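Pool night, sort of

So the pool thing is still going. I know I said I'd give it until the end of March and then get back to the bookshelf, and I haven't touched the bookshelf. Amna keeps asking when Inga is going to beat her (Inga is the arm, I named her in the first week and it stuck), and my answer keeps being "soon," which she has stopped believing.

Anyway, the table is on the marble now and I'm really happy with it!

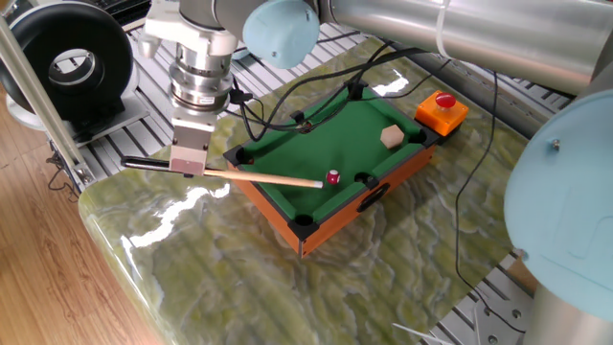
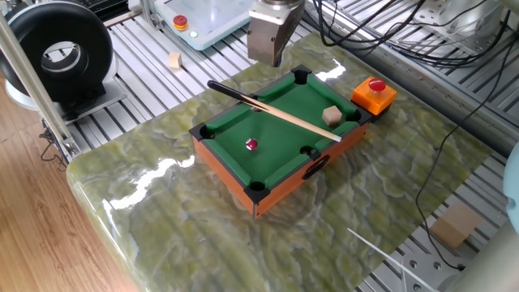
The marble was Amna Orakzai's idea, by the way, so she gets her full name in the blog for once. I had the table sitting straight on the aluminum for weeks and it drove me nuts. Every time Inga came in a little low she'd nudge the whole thing sideways, and then every position I'd taught her was off by a hair, and a hair is plenty on a table this small. Amna found the slab on the offcut pile at Umgate, which is the stone yard behind our workshop, and they let it go for 40 bucks. It took 2 of us to get it up the stairs and I complained the entire way. But it's heavy and it stays where you put it, and I haven't had to redo the corner positions since last Tuesday.

The downside is the shine. I use a cheap Altico webcam to find the ball, and it LOVES reflections. First evening with the slab, it was convinced there was a ball way out on the stone and kept sending me coordinates for it. I now mask out everything except the felt, so it only looks where a ball could be. That took me an hour to write and about three evenings to think of, so make of that what you will.

Okay, the cue. A few of you asked how she holds it, and the answer is that she just grips it. I had a big plan involving a printed clamp with a spring in it, and I printed 6 versions, and every one of them was worse than closing the fingers on the stick. The springy ones were the worst of the lot (the tip would wander off to the side right when you wanted it straight). What does matter is where along the cue she grabs. Too far back and the tip droops and you get this sad little scoop shot. Too far forward and her wrist runs out of room over the rail. I've got a grab point I like now, and I wrote it on masking tape stuck to my monitor, so naturally the tape fell off and I had to find it all over again.

Picking the cue up off the table is a whole separate headache. If it's lying flat on the felt there isn't much to get hold of, and the fingers have to come down really low without scraping. I slow her way down for the last bit. It's painful to watch! I make coffee.

As for the actual shots, I've been logging them, and I'm past 400 now. Straight ones are decent. Anything with an angle is still pretty much a coin flip, and I think a lot of that is speed. My follow-through is one fixed move at one fixed speed, so a soft tap isn't on the menu yet. I want to have maybe three strengths to choose from and let the script pick by distance. I started on that Sunday night and got as far as "medium," which is the one I already had.

Someone in the comments on the last post (hi Mornex, if that's your handle everywhere) suggested skipping the cue and pushing the ball with the fingers. No! I mean, yes, it would work better, but then it isn't pool.

I also need to do something about the cables. They hang lower than I'd like when she's reaching across the table, and I'm tired of checking them before each run. I've bought a bag of those velcro straps and they're on my desk, still in the bag.

Next up is the speed thing, then the cables, then I'm letting Amna play a proper frame against Inga with her left hand only. She has agreed to this in writing.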